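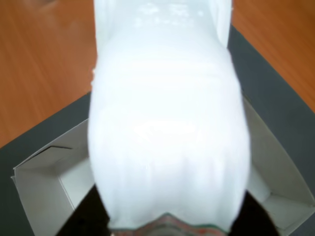
Figure 3. White plastic bottle, opaque, with a ring of reddish-pink and muted green by the cap.

One of the households we visited at Rulley told us they never rinse anything white, as it looks clean already, and that the sorting people can deal with the rest. I wrote that down word for word and then heard much the same in 4 more kitchens! So this section is about bottles like the one in Figure 3, and why I ended up so fond of them.

We had 40 bottles in the Rulley set, and I weighed every one on the kitchen scales before and after rinsing (a long afternoon, that). With clear plastic you can see what's left inside. With milky white you can't, so people go by feel, or a quick shake by the ear, or they just give up and bin it.

Shape matters too, I think. Faint ribs and a groove round the body, as in Figure 3, give your fingers something to find – the smooth ones in the Daster set got far more grumbles. The coloured bit near the cap caused arguments of its own. Half our households took any ring off first, the others left it on, and both lots were sure the leaflet was on their side. I've read the leaflet 5 times and it doesn't mention rings at all.

Weights for both sets are in Table 2, with the Daster bottles listed second.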